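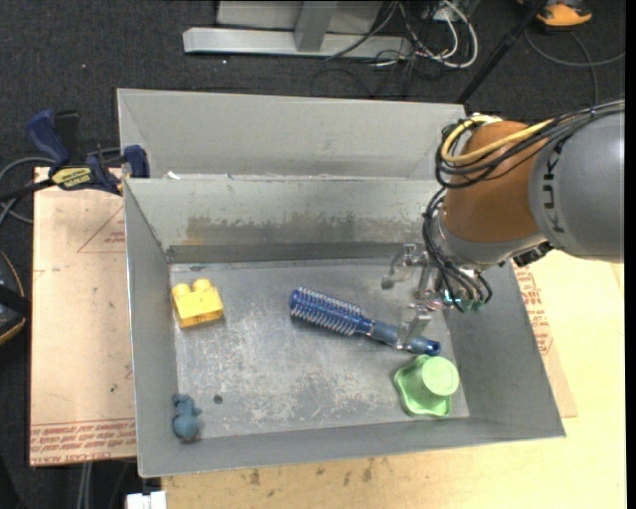
What distance must be kept from the picking cell while the arm is enabled?
Stay at least 800 mm outside the reach of the arm. Entry is permitted only after steps 1 to 4 are complete.

4.2 Entering the cell to reset a bin

1. Press STOP on the Rola pendant and wait for the status line to read HELD.
2. Turn the mode key to MANUAL and remove it. Keep the key on your person.
3. Wait 90 seconds for the drives to discharge.
4. Hang the lockout tag on the isolator.
5. Check each bin clamp by hand. Retighten any that move.
6. Spread the test objects over the bin floor. Maximum mass per object is 500 g.
7. Leave the cell, remove the tag and return the key.

CAUTION: Do not reach between the gripper fingers, even with the drives off.

Note: Fault 401 after restart means the key was returned before the tag was cleared. Repeat from step 2.

Record each entry in the Prornlow logbook, including the colour code of the tag.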